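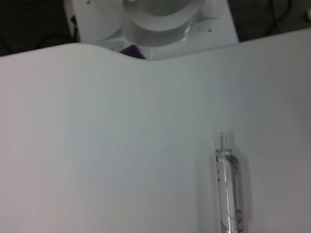
What do I clean a white tabletop with?
Warm water, one drop of dish soap, soft cloth. Wipe, then wipe again with plain water so the soap doesn't dry on there. Covers most days.

Is the matte finish harder to keep nice than gloss?
Different. Gloss shows fingerprints, matte shows rub marks. Don't scrub one spot over and over or you'll polish it and end up with a shiny patch — we can't un-shine it for you.

Marker or ink got on it. Now what?
Rubbing alcohol on a cotton pad, dab, lift, fresh pad. Try it under the edge first. Older ink might leave a faint shadow, sometimes a second go the next day gets it.

Sticky stuff from labels?
Cooking oil, wait 4 minutes, wipe, then soap and water. No razor blades please. Plastic scraper is ok if you keep it flat. Same trick works for half-peeled labels on clear plastic tubes and pots, just keep the oil out of the inside.

Can I leave clear plastic tubes standing on the table?
Sure. Cap anything with glue or paint in it. Tall thin ones tip easy so a cup or small rack is a good idea. The Bemcombe rack holds 16 and has rubber feet, the older one holds 8 and doesnt.

Why do you sell tops with a curved edge?
People asked for them. You can pull in closer and your elbows get somewhere to go. The Badositz top has the most curve, Cuypers is nearly straight.

Will a clamp lamp fit on the curve?
Depends on the clamp. Wide jaws need a straight stretch to sit flat. Put it on the straightest part and don't crank it down — hand tight is plenty.

Can I screw a bracket into the top?
Into the underside, yes, with the short screws in the bag. Not through the top. Drilling ends the warranty on the surface but not on the legs.

How long is the warranty?
11 months on the surface, longer on legs, see your reciept card. Hetadon tops bought before July are under the old terms.

Do you do touch-up paint?
Not at the moment. Checking with the supplier.

Last updated December 6, 2020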